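The trouble with 94 lines of small print

Can a robot learn to mend things by watching its own wrist?

Luminița Nedelcu has a result she is pleased with, and she would like me to be pleased with it too. Her group at Daltberg has spent the past year teaching an arm to deal with metal brackets: find the screw, judge where it sits in its slot, keep clear of the cable. The method is called Vandomier. It learns from close-up views taken at the wrist, and it does without a drawing of the part. Over 3,000 recorded attempts went into the training. On a set of 400 new ones, the group says, it did better than anything they had tried before.

I have heard this sort of thing often enough to ask what "better" means. In Vandomier's case it means the arm ended up close enough to the right screw to begin turning it. Whether the screw then came out is counted separately, in a table near the back of the paper, and the numbers there are a good deal less cheerful.

The idea itself is sound enough. Most systems of this kind take a wide view of the bench and plan from that, and by the time the tool arrives the errors have piled up. Nedelcu's group throws the wide view away for the last few centimetres. What is left is a narrow, rather poor picture of metal, and the software has to make do with it.

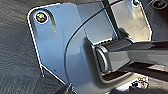
The wrist view: a screw at the top of its slot, with a thin black cable curving across the bracket.

Shiny metal is hard on cameras. Bright rims look like edges, edges look like gaps, and a shadowed slot can pass for a cable. Vandomier's answer is to compare each view with the one before and trust only what moves as it should when the wrist moves. It is a tidy trick, and an old one. The paper admits as much in a footnote.

Horațiu Mocanu, who builds test rigs at Jondurance and had no part in the work, is not convinced. "They used 24 brackets," he told me. "All from one supplier, all clean. Show me one that has been under a lorry since October and I'll start listening." He also points out that the lamp never moved during the trials. Change the light and you change every highlight the system has learnt to ignore.

Nedelcu doesn't dispute this. She says a second round is planned, with dirty parts and a lamp that shifts about, and that she expects the score to fall. By how much, she won't guess. When I asked to see the failures she sent 44 of them the same evening, which is more than most labs would do. I went through the lot. In a good many the arm had gone confidently to the wrong screw, and I could find no sign that it had any doubts.

That bothers me more than the score. A fitter who isn't sure will stop and look again. Vandomier has no way of saying it isn't sure, and the paper spends one sentence on the matter. Until that changes, I would keep it away from anything with a live cable in it.

Related
Vlad goes back to the workshop: a gripper rethought
Why robot test scores rarely travel
Jondurance and the business of breaking things
Letters: your views on self-taught machines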